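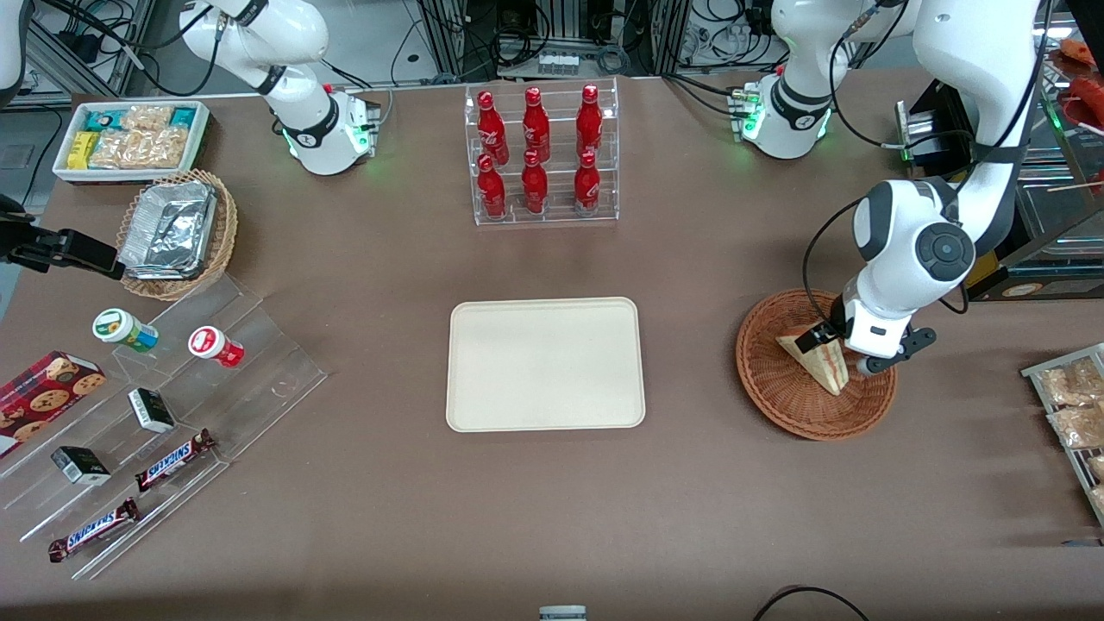 Student robot club runs its snack counter again, this time with two arms

Flolelska, 18th August

The robotics club at Szalai Technical School is back in the lab ahead of the fall term, and the snack counter is back too. Bigger than last year. Two white arms now instead of one, both working over the same table, and a lot more on the shelves.

The job sounds easy. An order comes in on a tablet, say a sandwich and a Coke, and the arms have to put it on the cream tray in the middle and then get out of the way. The sandwiches sit in a wicker basket on one side. Bars, cookies and the small jars are on the other, the Cokes up on a clear rack at the back.

Sandwiches are the hard part. A triangular wedge doesn't give two fingers much to hold, squeeze too much and the filling moves, squeeze too little and it drops back in the basket. Students spent most of July on grip force alone, and the settings for the left arm have been rewritten more than once.

"Bottles we had in a day," one second-year said. "Bread, no. Bread is a different animal."

Another problem is the clear plastic stand. The club picked it because stores use them, then found the vision software doesn't much like see-through shelves. Candy bars lying at an angle are ok most of the time. The foil packets throw glare and get missed, esp. in the afternoon when the sun comes round to the lab windows. Blinds have been ordered.

The team is getting ready for the Sonden Cup in September, student division. Rules for the service round: 4 orders per run, one tray per order, nothing handled by a person once the clock starts. Each team gets 5 minutes to set up its counter beforehand. Dropped items lose points, squashed items lose more. Last year the club went out in the first round after the arm put a muffin on the floor.

This year's code is nearly all new. The old program had fixed positions for everything, so if somebody bumped a basket the whole run was gone. The new one looks for each item before reaching. To train it students logged 2,252 practice grabs over the spring and early summer, taking turns in pairs after class and on into the break. Every one labeled by hand, which the club says was the boring bit. Sandwich grabs alone came to 460.

Getting two arms to share one tray took up a good part of the last few weeks. At first they both went for the middle at the same time and the safety stop kicked in, over and over. Now one waits while the other places. It's slower than the club would like, and there is still an argument going on about wether the second arm should hover near its next item or go all the way home between picks. Hovering saves time. Going home is safer.

Parts for the new counter were paid for in part by Zirard, the packaging firm on the east side of town, with the rest from the spring bake sale and the school's lab budget. The club is still short for travel to the Cup and will hold a second sale once classes start.

An open afternoon is planned before the team leaves. Visitors will be able to place an order at the counter and see what they get. Younger kids welcome with an adult, stay behind the tape please. Details will go up on the school site and the board by the main office.

New members can sign up from the first week of September. No experience with robots or coding needed, there is plenty of labelling to do.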